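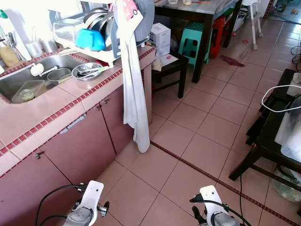
握力の弱い人向けの台所用品の記事を読むと、たいてい最初に「まず便利グッズをそろえましょう」と書いてある。私はこの順番を疑っている。関節の痛みや手の脱力があって作業療法室に相談に来る人の家には、すでに便利グッズが引き出しいっぱいに入っていることが多い。使っていないだけだ。買う前に見てほしいのは、物の置き方のほうである。写真の白い水切りかごでは、上の段にステンレスの皿や蓋が立てて並べてある。金物は陶器より割れる心配が少ないし、立っていれば縁を手のひらで挟んで取れるので、平らに重ねた皿の下に指先を差し込む動作がいらない。指先でつまむのがつらい人には、新しい道具を一つ増やすよりこのほうが効く場合がある。ただし立てた皿が肩より高いところにあると話は別で、今度は肩と手首に来る。

以下、ふだん聞かれることの多い項目について。効くと言われているが私はあまり信用していないもの、地味だが続いているものを混ぜて書く。痛みの出方は人によって違うので、合わないと思ったらやめてください。

瓶のふた開け

相談で一番多いのがこれ。ゴムのシート、円錐形のキャップ、壁付けのV字金具、電動式と種類は山ほどあるが、道具を買い替える前に、瓶のほうを固定しているか確かめてほしい。ふたを回す道具がどれほどよくても、反対の手で瓶を握りしめていたら、負担はそちらの手に移っただけである。濡らして固く絞った布巾を流し台の隅に敷き、瓶を角に押しつける。それでも回らなければ、ふたの縁にスプーンの柄を差し込んで空気を入れる。この二つで開かない瓶は、開けられる人が来るまで待つか、小さい瓶に買い替える。

「ふたを湯で温めれば開く」という話もよく聞く。開くこともある。しかし手の感覚が鈍い人に熱い湯と濡れたガラスを勧める気には、私はなれない。

電動のふた開けについて。Jirnentの据え置き型を6か月使った島田和恵さんの感想は「開く。ただし出してくるのが重い」だった。島田さんは64歳で、両手の親指の付け根に痛みがある。結局、よく使う瓶だけふたの緩いプラスチック容器に移し替えて、機械は戸棚の奥に戻したそうだ。私はこれを失敗談とは思わない。据え置き型は、出しっぱなしにできる場所がある家で初めて役に立つ。置き場所が決まらないうちは買わないこと。

包丁

握りが直角に曲がった包丁は、手首を曲げずに押し切りができるというのが売り文句で、理屈としては正しい。食パンや葉物には確かに楽だ。かぼちゃは無理である。刃の薄いものが多く、固い物に食い込むと抜くときにかえって力がいる。店頭で握っただけで決めず、誰かのものを借りて、にんじん一本を最後まで切ってみてから考えたほうがいい。

それより、いまある包丁を研いでください。切れない包丁を柄の太さでごまかしている人が本当に多い。研ぐ動作そのものがつらければ、金物店や研ぎの出張販売に出す。研いだ直後は切れすぎて怖いので、最初の日は豆腐くらいにしておく。

柄を太くする発泡チューブは安くて悪くない。ただし食洗機に入れると縮むものがあるし、すき間に水が入って中が臭くなる。月に一度外して乾かす気のない人には勧めない。私はたぶんその一人なので、自分では使っていない。

固いかぼちゃや大根は、切ってあるものか冷凍を買う。手抜きだと言う人がいたら、その人に切ってもらえばいい。

鍋と湯

片手鍋は軽そうに見えて、手首には厳しい。中身の重さが全部、柄の根元を支える指にかかる。両手鍋に替えるだけで済む話なのに、なぜか「軽量片手鍋」を買い足す人が多い。軽い鍋は空のときに軽いのであって、水を入れればたいして変わらない。

麺やじゃがいもは、ざるごと鍋に入れて茹で、ざるだけ引き上げる。湯は冷めるまでそのまま置いておく。湯を捨てないというだけで、やけどの心配も手首の負担もずいぶん減る。引き上げたざるの置き場を先に用意しておくこと。これを忘れると、熱いざるを持ったまま台所をうろうろすることになる。

鍋に水を張るときは、流しで満たしてから運ばず、空の鍋をこんろに置いて、小さな計量カップで何度か足す。面倒だが、痛い日はこのほうが早く終わる。

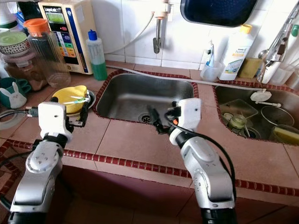
Moltby生活支援センター 作業療法室 台所動作相談チーム
2022年11月30日 更新

洗い物

「洗い物は座ってやれば楽」とどの本にも書いてある。私も以前はそう書いていた。座ると膝の入る場所がない。流しの下が開き戸なら、扉を開けて足を入れる手もあるが、中の鍋や洗剤を全部どかすことになる。高めの椅子に浅く腰掛けて、半分立っているような姿勢が現実的なところだろう。椅子の脚が滑る床ではやらないこと。キャスター付きは論外。

流しが深い家では、前かがみで腰を痛める人がいる。洗い桶を逆さにして底に沈め、その上で洗うと手の位置が上がる。専用の底上げラックも売っているが、桶で一週間試して、よかったら買えばいい。

スポンジを絞る動作は、思っている以上に指に悪い。握って絞らず、流しの壁に手のひらで押しつけて水を切る。布巾も同じで、ねじらずに蛇口に引っかけ、両端をそろえて軽く引く。蛇口がぐらつく家ではやらないほうがいい。布巾をやめて使い捨ての紙にした人もいて、費用はかかるが、朝のこわばりが強い時期だけと割り切るなら悪くない。

細い柄のブラシは、見た目より疲れる。汚れを落とそうとして指先に力が入るからだ。柄の太いものに替えるか、つけ置きの時間を延ばす。つけ置きで落ちる汚れに腕力を使う必要はどこにもない。

滑り止め

Fikonaの滑り止めマットは、この欄でも問い合わせが多い。率直に言うと、百円の網目シートとの違いが私にはわからなかった。まな板の下に敷くなら、どちらも濡れ布巾と同じくらいには止まる。違いが出るのは片手で作業する人が器を置く場合で、厚みのあるマットのほうが縁を押しても逃げにくい。そこまで必要のない人が高いほうを買う理由は見当たらない。

どちらを使うにしても、油がつくと急に滑る。止まらなくなったと捨てる前に、台所用洗剤で洗って陰干しすること。

牛乳パック、袋、缶

袋の「こちら側のどこからでも切れます」は信用しない。はさみを台所に一本、洗面所にも一本置く。刃が自分で開くバネ付きのものだと、指を広げる動作がなくて楽だ。子ども用の工作ばさみにもこの型があり、これで十分間に合う。Stoyanovaの台所ばさみはよく切れるが、分解して洗うときに指の力がいる。切れ味の評判だけで選ぶと、洗うたびに後悔する。

牛乳は小さいパックを買う。割高だが、1リットルを片手で傾けて手首を痛めるのと比べてほしい。大きいパックしか売っていなければ、家の誰かに注ぎ分けてもらう。

缶のプルタブは指で起こさない。スプーンの先を差し込んで、てこで持ち上げる。プルタブ専用の道具もあるが、これもまたスプーンで足りる。私の記事にはスプーンばかり出てくると言われるけれど、どの家の引き出しにもあるのだから仕方がない。

「一日分の力」という考え方について

体力を匙の数やコインの枚数にたとえて配分する方法がよく紹介されている。説明としてはわかりやすく、家族に伝えるときには役に立つ。毎日つける表にするのは、私は勧めていない。表をつけること自体で疲れ、つけなかった日に自分を責める人を何人も見てきた。調子のよい日に作りすぎない、という一点だけ守れば十分だと思う。

同僚のヘンリック・ヤンセンはここで私と意見が違い、最初の二週間だけは記録したほうが、自分がどの作業で痛むのかつかめると言っている。言い分はわかる。やるなら時刻と作業名だけ、一行で。反省文は書かない。

作り置きも同じで、日曜に全部まとめて作る方式は、元気な人の考えた段取りだ。手が持たない。いつもの夕食を一人分だけ多く作って冷凍するほうが長続きする。容器のふたは、きつい密閉型を避けること。冷凍した煮物が食べられないのは、たいていふたのせいである。

家族が手伝うとき

ふたを緩めておく、鍋を低い棚に下ろしておく、米を小分けにしておく。頼むならこういう前もってできる作業がいい。調理中に横から手を出されると、よけてかえって変な姿勢になる。手伝う側は、本人に聞かずに物の位置を変えないでほしい。片づけたつもりの棚から、翌朝、腕の上がらない人が鍋を取ることになる。

買う前に貸し出しを

当室では、ふた開け、角度付き包丁、バネ式はさみの貸し出しを行っている。期間は二週間。痛い日と楽な日の両方で使ってみてから返却してください。借りたまま引き出しに入れて一度も使わなかった、という報告も歓迎している。

次回は9月に配った冊子の訂正をかねて、洗濯ばさみの話を載せる。あの冊子の6ページ、「指の運動になるので固めのものを」という一文は取り消します。痛む指で固い洗濯ばさみをつまむ必要はありません。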